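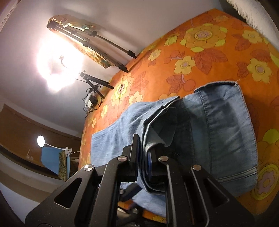 Light blue denim, part folded, on an orange floral cloth.

Vundon Floral Folding Cloth
Item 3000-5 | Sold singly | In stock at Prirthorpe

I'll say it up front: I didn't want to list a cloth for folding clothes on. A bed does the job, and so does a table. Doltitow, who make it, call it "the end of the laundry pile", and I have left that off the label.

What you get is a printed cotton cloth in one size, hemmed on all sides. Spread it over a table and pale clothes stay off whatever was there before. Against bright orange you can also see loose threads and fraying hems before the thing goes back in the drawer. For mending, I'll grant it that.

Denim is where I'd expect complaints. Thick seams stack up at the fold and no cloth will flatten them for you. Doltitow say it "grips heavy fabrics". I found it grips them as well as any other cotton.

Price: £5 each
Colour: orange floral only (a blue was promised for August, we'll see)
Care: wash at 30, on its own the first time
Returns: unused, with the label on

Customer comments

Bought 2, one for the spare room. Colour ran a bit in the first wash. Fine for jeans, too slippery for silk.
Katsuhiko Takeda

It's a cloth. My sewing table looks nicer with it on and I did spot a split hem I'd missed.
Daichi Higuchi

Last checked March 22, 2026. Trade orders go through Jankauskaitė, minimum 71 pieces.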